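2019-08-14
Folding notes, bedroom, blue garment

Carried on with the long-sleeved blue one today. The bed is still the best surface we have for this: big enough to lay the whole thing out, and the sheet has enough drag to hold a hem where you put it. Set myself 12 folds before lunch and got through 8.

Method as before. Spread it out, take it at two points, lift, pull the top line taut, lay it down again. The cloth is thin and creases if it sits bunched for any length of time.

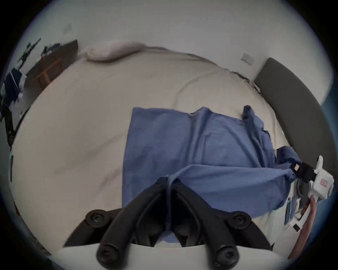 Zorica Golob thinks we should be doing the sleeves first, both tucked across the body before anything else moves, and that pulling the top line with the sleeves loose only twists them under. She would also like us to stop smoothing by hand between folds, as it hides how bad the last one was.

Fair on the second point. On the first I tried it her way for three folds and the left sleeve slid back out each time. Will try again with the garment turned to lie the other way. 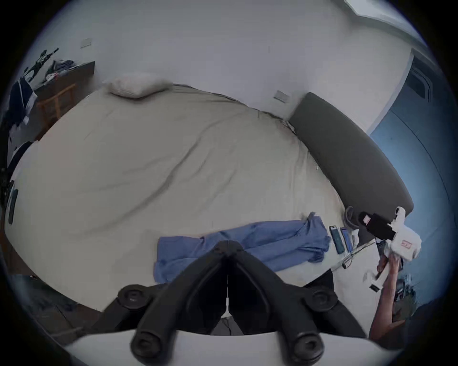

Starting from a crumpled heap takes much longer than starting flat. The trouble is finding a corner – once one is out the rest follows fairly easily. Pulling the corner sideways worked better than lifting it. 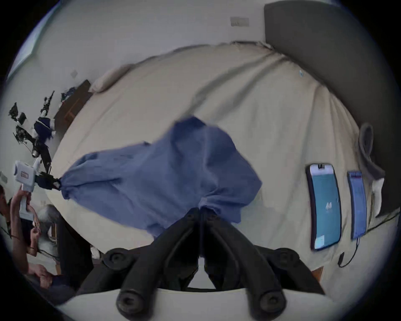 Fold 7 was the neatest, edges nearly square. Fold 5 had to be abandoned, a sleeve was caught inside.

To do:
Iron the blue one before the next session
Ask Yuxi Zheng for the thicker shirt, to compare
Sleeves first, garment turned round
Trousers can wait until September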